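Posted by Priit Rimkutė, September, 9.40 pm

Two hours on the wrist tonight. Reprinted the camera bracket 2 mm shorter and re-ran the hand-eye calibration. The old offset put the fingertips left of where the planner thought they were, worst at the far side of the bench.

Raised the gripper current limit to 567 on the Grulov driver. At 1,000 it stalls and the supply trips. Delia wants a proper fuse in line before anyone goes higher. Agreed.

Sorting by colour is the easy part. Grasp angle is still poor on bricks lying on their sides, so I'm rewriting that routine next. Metre-long USB cable needs a strain relief.

Comments

Lev O.: Which filament for the bracket?
Priit: PETG, grey.
Citlali V.: Check the grub screw on joint four.

Recent entries
Stindden servo teardown
Rewiring the e-stop
Bench power, again

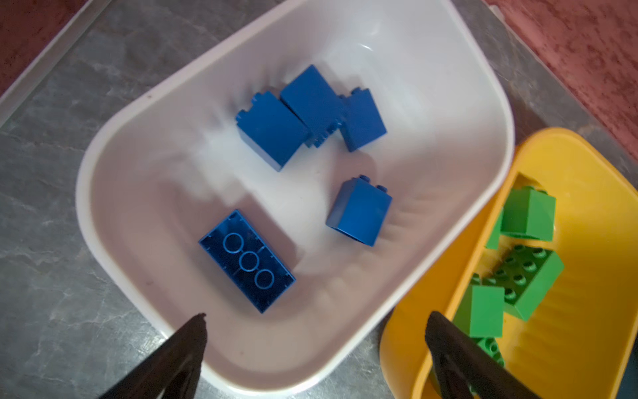 Wrist view, fingers open. Blue in the white bin, green in the yellow.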